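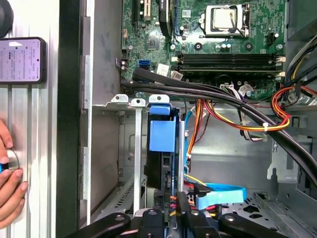
Cukeck Repairs
September 27, 2019

Right, old office tower on the bench today. Lid off, going to post as I go, bear with the spelling

Came in from Ebihara, the lettings place, they had 36 of these under desks and want to know which are worth keeping. Starting with the one everyone moaned about

First thing, cables. Whoever built these just let the lot flop over the board. Black ones, orange, red, yellow, all in the way of whatever you want to get at. Must get more ties, down to 7 in the tub

Drive caddies on these are blue plastic, quite like them tbh. No hunting for tiny screws at teatime

Also got the grey test board out again, the one on the ally panel. Good for practising slots without wrecking anything that matters
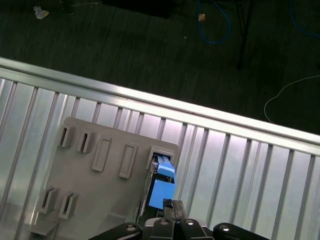

Top right slot on the grey board. Black bit with the light blue panel, going in

Get it straight BEFORE you push. I bent a pin in April doing it the other way and I'm still cross

Back to the tower. Someone asked about memory – two long slots, white clips at the end. Check what your board takes before you spend 50 quid on sticks, please 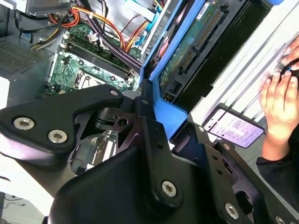
RAM slots, black, side by side. Spaghetti up top

Varia had a boxful of second hand sticks last time I went in, might pop over tomorow. Wuvalent never answer the phone

Cable plan: everthing along one side, tied twice, nothing across the slots. Will not look pretty 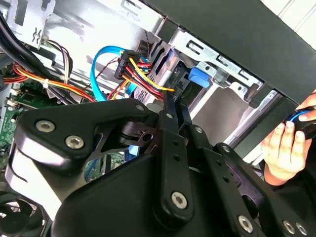 Black handle, blue ring. Drive area next

Someone's asking how many I've done over the years. 2000ish? no, 2000 on the nose last month, I keep a book

Kettle on. More later if the drive behaves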